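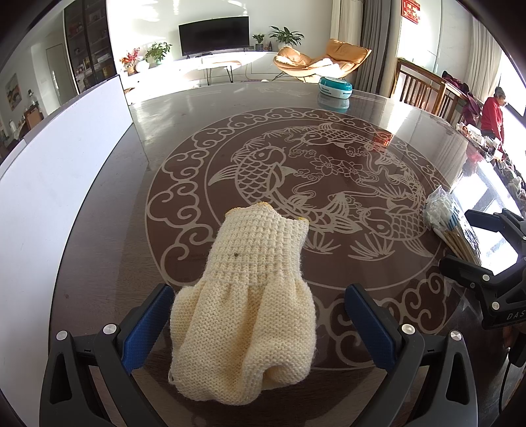 Every open day runs over because the first visitor asks whether they can have a go, according to one reply to our January notes from Bastham, and the reply went on to ask how we set up the hand-held gripper table so that people can have one. The steps are set out below. They assume two hand-held grippers, one soft item and one person from your group at the table throughout.

1. Choose the item
A small knitted garment works well. It folds under its own weight, it has a clear top and bottom, and visitors already know how it ought to lie when flat. Avoid buttons and drawstrings for the first session. Loose yarn is acceptable, but keep it clear of the pads when closing.

2. Choose the table
An ordinary dining table is suitable. Glass tops are usable, though reflections can confuse the tracking. If the position trace jumps, draw a blind or turn the working area away from the window before changing any settings. Leave household objects where they are if they are outside arm's reach of the item.

3. Check the grippers
Open and close each one fully 3 times. Both fingers should meet along the whole pad. At Bastham we found one finger sitting slightly high, and it picked up only the top layer of the knit. Tighten the finger screws by hand first, then a quarter turn with the driver. Wipe the pads with a dry cloth.

4. Start a session in Vuter
Open a new session and name it after the item, not the visitor. Set the episode limit to 30 seconds. Longer limits give you a lot of footage of people talking. Covero reads the Vuter folder directly, so do not rename anything until the day is over.

5. Brief the visitor
Say the following and then stop talking:
Start with the fingers open.
Close on the edge of the garment, one gripper on each side.
Lift, move, lower, open.
Keep the wrists loose.
Most adults need two attempts before they stop squeezing too hard. Children tend to manage it on the first – they also drop the gripper more often, so fit the wrist strap.

6. Reset between visitors
Put the garment back bunched up. A flat start makes the task too easy and the episodes all look alike. Turn it a little each time.

7. Close down
Stop the session, wait for the file count to settle, then copy the folder. Our total after the Tefera visit was 3,123 episodes across all tables, of which 2,000 passed the Covero length check. The rest were mostly cut short by the visitor letting go early.

Charge both grippers overnight and store them with the fingers open.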